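We got to the Plamcombe site a little after 9 in the morning, and Beryl Inskip took us straight through to the collection rooms. Her team records people doing table chores with hand-held grippers, and the recordings are used to train a robot arm. They have over 2598 so far.

The job we watched was clearing up snack packaging. Each run starts with a new pile.

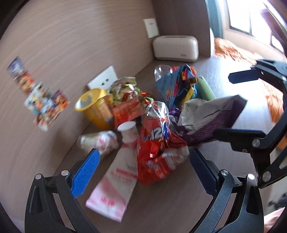 Zubaida Arain asked what happens when someone drops an item. Beryl said they keep the run if the person picks it up again, and throw it out if it lands on the floor. A shift is 150 runs, with a break every hour. Two of us had a go. I was slow, and my hands ached after 11 tries.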